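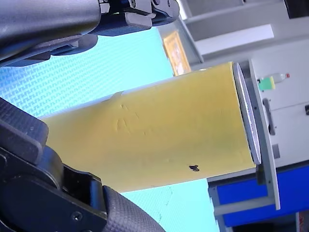 I've had posting tubes on the brain all week, and today I finally got down to the ones that have been breeding behind the spare room door. I keep everything in them — maps, the posters from the old flat, the big lino print Zdenka gave me when she left Dristen — and I can never remember what's in which. The yellow one is the worst for wear. It's got dents and creases in the upper half as if somebody had given it a good squeeze, and there's a little dark spot on the side that might be a hole or might be a stain, I really couldn't tell you. The silver cap on the end is fine though, and so much wider than the tube that it catches on everything you slide it past. I was all for putting it in the recycling. Then I thought of Amra's wallpaper sample, which has been lying across the top of the wardrobe since last December going curly, and I relented. Yellow tube stays!

Which of course meant I had to find the wallpaper, and to find the wallpaper I had to move the sewing box, and the sewing box had the missing key to the bureau in it. So that was half the morning gone. The bureau was full of receipts. I found one for 311 from the Gashi shop, for the curtains we took down after a fortnight, and I felt quite ill looking at it. Into the bin, and I didn't mention it at lunch.

Teodora rang while I was on the floor with the maps. She wants the one of the coast for the autumn show and asked whether it was "in decent nick", and I said yes before I'd unrolled it. Unrolled it afterwards with a mug on each corner and a slipper in the middle. It is in decent nick, mostly. There's a tea ring out at sea but I think if she hangs it high enough it'll pass for an island.

Have decided to label the lot. Plain white stickers, black pen, on the cap end so I can read them when they're standing up. I got as far as four and ran out of stickers. Panagiotis says masking tape does just as well and peels off cleaner, and he's probably right, but I'd already gone and put more stickers on the shopping list so we're having stickers.

Other things, before I forget. The man about the gutter hasn't rung. Weidong is bringing the stepladder back on his way past, or says he is — it went round there to do one light bulb and has been gone the whole summer. Raffle ticket 108 was not the winner, again. Soup for supper, a bit thin, but I put an old heel of cheese in it and that helped.

The spare room looks worse than when I started, with maps all over the bed and the wallpaper weighted down under the atlas to get the curl out of it. I'll roll it up tomorrow after breakfast and take the coast over to Teodora if it isn't raining.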